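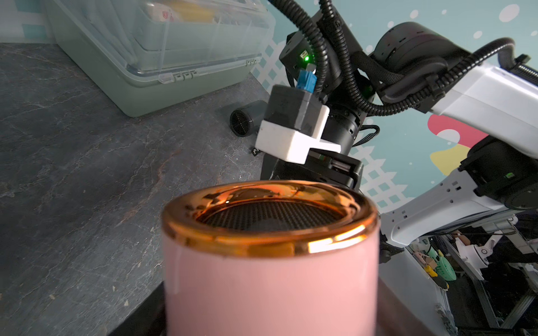
**Shared kitchen at Dimitz House: second progress report to the Feltasance small grants fund**
October 4, 2018

Hello all, and thank you again for the first instalment! It's gone further than I thought it would. I'll go through the kitchen bit by bit, then the money, then a couple of things I need you to say yes or no to.

**The worktop**

When I last wrote, the long dark grey worktop was still buried. You couldn't put a chopping board down without moving three other things first, and then somebody else would move your chopping board. We've now gone through everything that lived on it. Each item was put to the house meeting (biscuits provided, which helped) and it either earned a place on top, went in a box, or went out.

I'm so pleased with the stone now I can see it again. It has lighter grey veins all through it and a few faint brownish lines running across at a slant, and I spent a silly amount of time going at those with a cloth, thinking they were tea. I've decided they're part of the pattern and I'm leaving them be.

**Boxes with lids**

Your fund paid for the storage boxes, so I'll report on them properly. They have a frosted clear lid, a pale sage-green base and little grey latches on the front, and they sit against the wall at the back of the worktop. The green was a bit of a gamble (I'd asked for plain white) but it looks lovely against the dark stone, and people keep saying so.

What I didn't think through is how cloudy the plastic is. You get a blur of colour and that's your lot. There's something yellow in one of them, and a white packet with a red logo, and unless you packed the box yourself you'd have to open it to find out more. So labels are now on the list. I've tried sticky notes and they curl up in the steam from the kettle. Fledier, the shop where we got the boxes, does a roll of wipe-clean labels and I'd like to buy one.

The latches are good and firm. One resident finds them stiff, so her things are going on an open shelf instead.

**Small things on top**

This was the part with all the arguments! The pink pot with the copper-coloured rim is staying. It was voted through on looks alone, I think: it's a soft matt pink, the rim catches the light, and it's the only cheerful thing at that end of the room. It does have a dark mesh set down inside it, and there are small specks on the metal lip that I want to have a go at with an old toothbrush. It's also been living rather near the edge of the worktop, so please imagine me nudging it back every time I go past.

There's a little black cylinder with a mesh end as well, a sort of small cousin to the pink one. It was lying on its side beside a storage box and it needs a proper spot, or it'll end up on the floor. The same goes for the tiny black clip next to it. I've asked round and had no claim on the clip so far. I'm putting out a saucer for strays of that kind, and anything left in it at the end of October goes.

**Cupboards**

Five of the cupboards are finished, by which I mean emptied, wiped out, relined and filled again by the people who use them. Two are still to do. One is the corner cupboard, which has a broken hinge, and Goossens, the joiners, are coming to look at it this month. The other is the baking cupboard and I've been putting it off, I admit. It's full of half bags of flour.

Seven residents came to the last tidying evening, our best turnout yet, and they'd like the next one to finish with supper. I said I'd ask.

**Money**

We have £51 left from the first instalment. The boxes and the shelf lining are all paid for and the receipts are in the post to you in one envelope. The hinge isn't in the original budget, so I'll send you the quote from Goossens before I agree to anything.

**What I need from you**

- A yes or no on the wipe-clean labels, out of what's left.
- Whether supper for a tidying evening counts as a running cost. (It'd be soup and bread, nothing grand.)
- The date you'd like to visit. Afternoons are best, as the kitchen is busy from five onwards.

I'll write again once the hinge is mended and I've faced the flour.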